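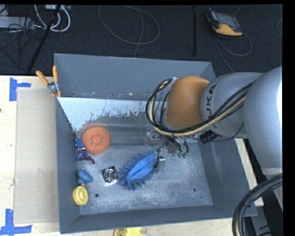
The Sorting Bench After the Arm

Home | Opinion | Work and Industry | Archive | Contact
Print this article | E-mail this article

By Évan Vasseur

The returns hall at Florville handles goods that no one planned to see again. A carton comes back from a store with a duster, a round scrubber, a child's action figure and a toy wheel in it, and a person must decide where each one goes. For most of the hall's existence that decision and the movement that followed it belonged to the same pair of hands. Since August, part of the movement has belonged to a KUKA arm working over a gray bin, and the question before management and staff alike is what has become of the decision.

It is the position of this writer that the question has been badly put. Public discussion of automation asks how many jobs will be lost. At Florville the answer so far is that no one has been dismissed, and the matter is generally considered closed. It should not be. The sorting crew on the day shift numbered 11 before the arm was brought into use and numbers 11 today, yet the work those employees perform has been altered in ways that their job descriptions do not record and their pay does not reflect.

Consider what mixed goods demand. A soft item with a fringe has no single edge by which to take hold of it. A flat metal piece lies close to the floor of the bin. A figure with bent limbs may rest against the wall, where there is little room for a finger on the far side. An experienced sorter deals with all of these without remark. When the arm is given the same bin, an employee must stand ready to judge which items suit it, to move those that do not, and to enter a reason for every failed attempt. That is skilled observation. It is classified at Florville as "attending," a grade below sorting.

The company's agreement with its supplier, Orkness, sets out in detail who may adjust the gripper and who is responsible for its repair. It has nothing to say about the employee who notices that a certain kind of sponge is dropped every morning. Two sorters kept their own notebook on such faults during the first weeks. Their notes shaped the revised loading instructions, all 139 lines of them, and neither employee was named in the document.

There are real gains, and they should be stated fairly. The repeated reach into a deep bin is hard on the shoulder and the lower back, and several members of the crew have welcomed relief from it. The Saturday shift, long the least popular, has become easier to fill. Those who remember the Fiadzo conveyor, which was installed without a word to the floor and set a pace that few could keep, will recognize that the present change has been handled with greater courtesy.

Courtesy, however, does not settle terms. The Folau depot, which adopted a similar arrangement before Florville did, created a separate grade for employees who work beside the machine, with five paid days of training and a right to halt the arm without first seeking approval. Florville has offered a morning's briefing. The right to halt exists in practice, but it is not written down, and a right of that kind depends on the temper of the supervisor on duty.

Management should correct these matters before a second bench is converted. The attending grade should be withdrawn and its duties placed at or above the level of sorting. Fault notes made by employees should be signed, kept and credited. No employee should spend a full shift at the arm without a turn at ordinary sorting, so that the knowledge on which the whole arrangement depends remains in use. The next staffing review is the proper place to adopt all of this, and the crew should be represented at it.

Reader Comments (3)

M.T. wrote:
I worked the old conveyor for two years and the comparison is a kind one. Agree about the grade. Watching all day is more tiring than lifting.

benchside wrote:
The Folau grade took a long time to get and the training was cut short for night staff. Please do not hold it up as finished.

R. Dole wrote:
Who pays for the higher grade? The article does not say.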